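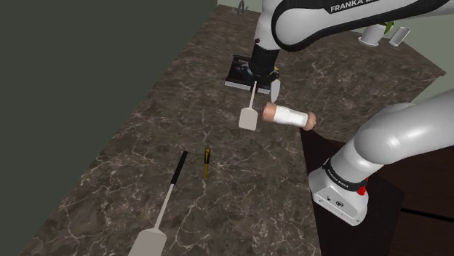

Chang-ho Yoon
Member, Lab Outreach board
Posted March 8, 2025

Running an arm demo for an open day, simulator on the big screen. What should I change?

Our lab at Arisholm has its open day later in March and I've been given the robot corner. The real arm stays behind the barrier, so most of what visitors get is the simulated kitchen counter on a projector. It's a Franka arm, two spatulas, a pen, a book and a white roll on a marble top. The plan is that a visitor picks an object and the arm goes for it. The white spatula is the usual first choice and it's lying right under the gripper at the start.

Two problems. First, the roll loads in above the counter, beside the arm's base, and I don't know if that is a bad spawn height or something wrong with the object itself. Second, I have 102 people signed up in groups, and each group gets five minutes. A full reset of the scene takes long enough that I lose a good part of the slot.

We did a trial visit with one school class and they mostly wanted to know why the arm was slow. I didn't have a good answer ready. Any advice from people who have done this in front of the public would help. I can change the layout, but I can't change the arm or the room.

Wichai Panyasiri
Regular contributor

I ran the same sort of thing at the Prata site last year, with 207 visitors over one day.

On the roll: check whether the object is set to static or has gravity turned off. If it stays put when you step the simulation, that's your answer. If it drops, your spawn height is too high. Lower it to just above the marble, let everything settle, and save that settled state. Start every group from the saved state instead of rebuilding the scene. That fixes most of your reset time too.

On the layout: move the black-handled spatula back from the front of the counter. From that camera the blade runs out of view at the bottom, and people at the back of the room won't know what they're looking at. I would also put the book somewhere else. It's partly under the gripper, and a dark cover on dark brown stone does not show up on a projector. The yellow pen is fine where it is.

For the speed question, tell them what speed limit you set and show one run at double speed. In the simulator that costs you nothing. Do the slow run first — they watch the second one more closely.

Don't let visitors pick from everything. We started with a free choice and went down to two objects by lunch. Have a recorded run of each one ready in case the planner fails.

hukik_319
New member

are you using Ultora for this? mine had floating stuff too and reinstalling fixed it

Chang-ho Yoon

Not Ultora, no. Thanks Wichai. I'll check the gravity setting on the roll tomorrow and save a settled state either way. I'm going with the white spatula and the pen as the two choices. Did you have one person talking and another at the keyboard, or did you do both?

Wichai Panyasiri

Two people. I tried both jobs for the first three groups and kept typing the wrong thing while answering someone.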